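Setting up the Cernel two-arm kit for folding clothes

The Cernel kit ships with two arms, white finger grippers and a single controller box. Sikder sells it for just under 2,000 dollars with the folding software already loaded. Assembly is covered in the printed booklet. These steps start once both arms are on their stands and powered.

1. Cover the table with a plain cloth. Black works well under light garments. Pull it tight and clamp it at the edges. Small wrinkles are fine, but a cloth that slides will spoil a run.

2. Run the arm cables off the back of the table, with enough slack that an arm can reach the middle without pulling.

3. Home both arms from the Ullico panel and wait for the green light.

4. Lay one garment flat and press Start. The first fold takes some 23 seconds at the default speed.

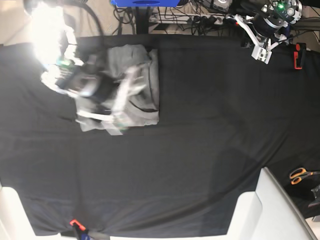
Right gripper moving over a gray garment, left arm off to the side.

If the grippers close on the cloth under the garment, raise the pick height by 2 mm and try again. Thin T-shirts usually need this - towels almost never do. Glare from a lamp or window can also throw off the overhead camera, so turn the light away before you change any other settings.

Keep the speed at 61 percent or lower until you have a full set of clean folds. The motors can go faster, but sleeves tend to drag.

The November update adds a preset for long sleeves. Until then, fold the sleeves in by hand before pressing Start.

Nélida Gaete
Updated 2021-10-28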